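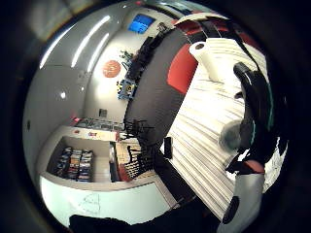 PRALURA HOUSE USERS' GROUP
Minutes of the meeting held on Dec 16, 2020

Chair: Drahomíra Skála
Apologies were received from the Krajewska reading circle.

1. Minutes of the previous meeting
The minutes of the October meeting were agreed as a correct record.

2. Matters arising
The Chair reported that the ceiling lights in the upstairs room had been inspected and that no further work was required. The invoice from Lusar remained outstanding and would be queried.

3. Tables and linen
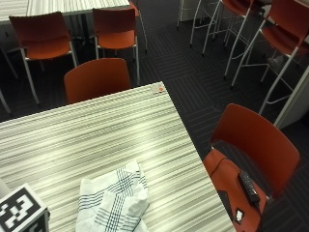 The group considered whether cloths should continue to be provided for the striped tables. Fletlow had quoted 200 for laundering over the coming year, against 1,070 for replacing the full stock. Members noted that the checked napkins, white with navy blue stripes, were frequently left on the tables after use and did not find their way back to the linen drawer. It was AGREED that laundering would continue and that users would be asked to return all cloths, folded, before leaving. Paper towels would remain available for spills.

4. Seating and small items
It was reported that the orange-red chairs were comfortable but marked easily. Remote controls were to be kept in the tray by the door and not left on seats. A request for 14 additional chairs was deferred, there being no storage for them.

ACTION: Chair to circulate a revised room checklist.

5. Any other business
There were 2 requests for later closing. Both were declined for the present.

The date of the next meeting would be notified by the Chair.

Related items
Minutes of the October meeting
Room checklist and linen guidance
Booking terms for the upstairs room
Fletlow laundering quotation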